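Notes for the folding talk – 20 min slot, 5 for questions. Slides are Daichi's, he clicks, I talk. Don't read the title out, just start.

Open w/ the ask: who here has folded a shirt today? Who could write down how? Pause. Then pics.

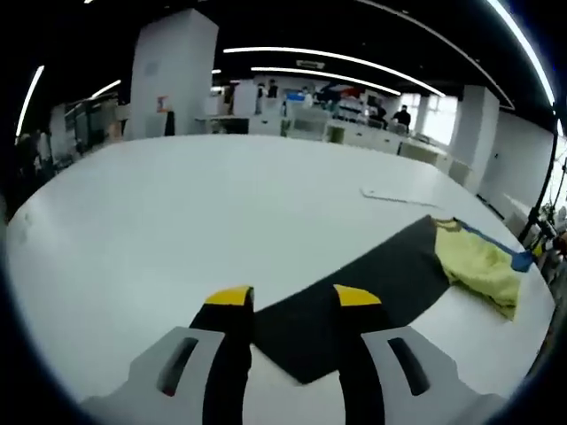
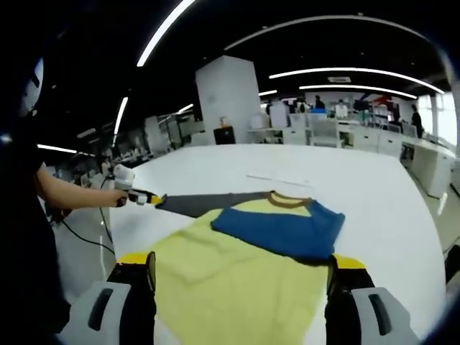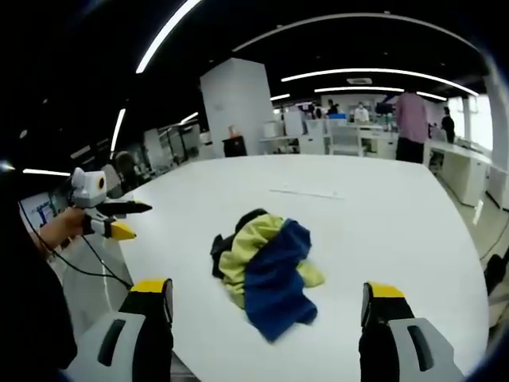 So – Wondance. Project name, not a company, ppl always ask. Goal is a policy that takes a garment in any state and gets it flat, then folded. We're at the data end of it. No arm needed to collect, just hands and grippers. Say this early bc half the room will be waiting for an arm.

Why hand-held:
- cheaper per hour, no argument
- a person feels the cloth tug and fixes it without thinking. Teleop you lose that
- you can move house in an afternoon. We've done it twice

Credit Yuto Wada for the finger pads, third version now. First ones slid off knit. Second ones gripped so hard you couldn't let go of a cuff.

NUMBERS SLIDE (slow down here)
- 600 episodes planned for April
- 300 kept after review
- 145 of those are shirts, the rest towels, pants, odds and ends
- 13 operators, trained on the same sheet

Someone will ask why half got thrown out. Answer straight: mostly our falt. Bad start states, tracking drops, operators chatting and forgetting to mark the end. Only a few were bad folds. Bad folds we keep! Label them, keep them. Asuka Sekiguchi had to fight me on that one and she was right.

Start states – spend time on it. Everybody's instinct is to lay the shirt out nice before recording. Then the model sees nice shirts only and falls over on a laundry pile. So rule now is: pick up, drop, record. No tidying. Operators hate it. Took 2 weeks for them to stop smoothing things with a palm between takes.

Flendell story, keep it short. Their team sent us a set where every shirt faced the same way, collar up. Looked great on their own test. Turned the shirt around in front of our policy and it grabbed the hem and tried to fold that as a collar. Laugh goes here maybe. Be nice abt it, Stavros Bakalis might be in the audience and he was good about the whole thing.

Sleeves. Hardest part by far. Two hands, one holds, one moves, and which is which swaps mid-fold. Different operators swap at different points. Two options we tried –
1. force one order on everyone
2. let them do it their way and log who did it

Option 1 cleaner data, dumber policy, it got stuck the moment a sleeve landed wrong. Went with 2. Costs more episodes. I'd do it again. Shigeru Morikawa still prefers 1 and will say so in Q&A, let him, good discussion.

Time sync: skip unless ahead of schedule. If asked: hardware clock on each gripper, clap test at the start of each session, throw out anything that drifts. Details are in the handout.

Labeling. Zurnov is our review tool, in house, ugly. One reviewer scrubs through, marks grasp / release / regrasp. Joly is the newer one that guesses the marks first and the reviewer just fixes. Faster, but ppl get lazy and accept the guesses. We now sneak in wrong ones on purpose to check. (check w/ Daichi Sasaki if that's ok to say in public??)

What I'd tell anyone starting:
- write the operator sheet before you buy anything
- short sessions. Folds get sloppy after an hour and you can see it in the curves
- review same day, while the operator still rememebers
- vary the cloth. Thin, thick, stretchy, stiff, inside out
- log the operator, you'll want it later

Open problems, pick one if low on time: inside-out detection, buttons, anything with a hood. Hoods we have no answer for. Just say so.

Last slide = contacts + thanks. Thank the operators by name, list's on the slide, don't rush it. Water is under the podium. Then questions, repeat each one into the mic.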